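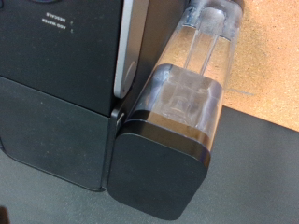 Canduvell Releases Ornik 13 Planning Software, Advises Caution

Aug 8, 2025 – Canduvell today released Ornik 13, a motion planner for robot arms working around kitchen appliances. In 257 in-house trials it found a usable path 80 percent of the time. "I wouldn't call that solved," said Mahsa Jalali, head of planning. "Clear plastic still fools our depth code." No outside lab has checked the results. A fix is due in October.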